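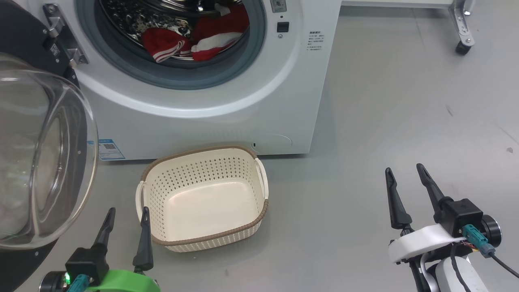
Comparing Two Finger Sets for Laundry Handling
Project report, Adi Majimbun and Dumisani Molefe
2 Aug 2024

What we wanted to find out

Our project started with a pretty basic question: if you have a robot with two arms and you want it to unload a washer, does the shape of the fingers matter as much as people say? I figured it would matter a little. Dumisani figured it would matter a lot, and he was closer than I was (he has been insufferable ever since).

We compared two finger sets. The Norby fingers are slim and end in a point, and the Pelupessy fingers are wider with a flat pad at the end. Everything else stayed the same – same arms, same Trundura controller, same operator. That was me, so my habits are baked into all of these results.

How we ran the trials

Each trial began with clothes in the drum and a basket on the floor in front of the door. I drove both arms by hand through the controller and tried to move one garment at a time into the basket. We did 13 trials with each finger set. If a garment slipped before it cleared the gasket, we called it a drop. If I needed more than about two minutes, we stopped and wrote it down as a timeout.

Dumisani kept the log and I wasn't allowed to see it until we were done, so I couldn't start trying harder for my favorite.

The wrist cameras

I hadn't thought much about the cameras before this, but they ended up taking a big chunk of our time! The wrist view is great when you're pinching a sleeve. It's much less great near big curved metal, where you get streaky reflections and the fingers are dark against a dark surface. I kept misjudging how far the tips were from the metal. The view can also be upside down compared to the room, and my brain needed a whole afternoon to get used to that. 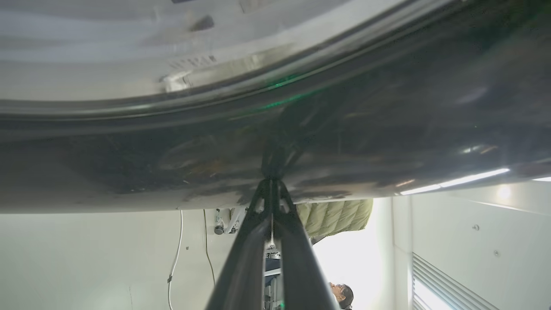

What we found

The pointed fingers were better at getting into a pile and picking out one layer of fabric. They were also better at the edge of the gasket, where the flat pads kept bumping the rubber. The flat pads held on better once they had something, especially thick stuff like sweatshirts, and I dropped fewer garments on the way to the basket.

For thin shirts I'd pick the Norby set every time. For towels I'd go the other way, though we only had a couple of towels in the mix and I wouldn't lean on that too hard.

What we'd change

I'd lower the speed limit on the Nindard arms near the door, and I'd have a second person drive half the trials. Dumisani wants to try one finger set on each arm, pointed on the left and flat on the right. We've asked to keep the setup through the end of August so we can run that next.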